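About Taltbridge

Hi, and welcome! I'm the person who answers the phone here, writes this page, and spends far too much of the week arguing with grippers. Taltbridge is a small research shop, 11 of us at last count, and we work on one fairly narrow question: how does a robot arm decide what to pick up first when everything is in a heap?

We started out in January a few years back with two secondhand arms and a lease on a unit that had been a tile showroom (there's still grout in odd places). The plan was to do contract programming for packing lines. We did a bit of that, got bored, and kept drifting back to the jobs the customers had given up on. Soft stuff, mostly. Tea towels, sleeves, anything that changes shape the moment you touch it.

Our main project is called Siketti. The usual approach is to look at a bin, label every item you can find, then plan a grasp for each one. That's fine for tins. With cloth it falls over pretty quickly, as one crumpled towel can hide half of what's underneath and the labels are mostly guesswork. Siketti skips the full inventory. It asks which single lift would show us the most of what's hidden, does that, has another look and goes again. We call it peel-first picking, a name I've never liked but we're stuck with it now.
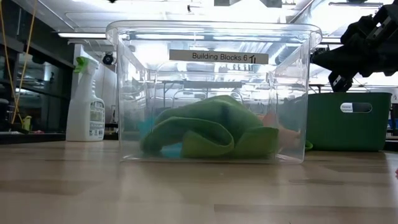

We tested it over 3000 bin trials against our own older planner, Vukaditz, which does things the label-everything way. Siketti needed fewer lifts to clear a mixed bin, and the gap got bigger the more fabric there was. On bins of only hard objects the two came out about even, so if you're sorting bolts you really don't need us! It also still struggles with see-through containers. Glare plays havoc with the depth readings, and we've rewritten that part of the code more often than I'd care to admit.

Zamani is the other thing you might have heard of. It's our logging tool, and it records every attempt, dropped items and all, in a format you can replay later. We built it for ourselves, then a couple of university labs asked for a copy, and now it has its own manual and a colour scheme people have opinions about.

We take on two student placements a year and you don't need a robotics background. Past students have come from textiles, maths and one from a bakery apprenticeship. If you'd like to visit, send us an email first and wear closed shoes. Parking is around the back, past the tyre place, and the kettle's usually on.

Page last updated Monday, July 11, 2022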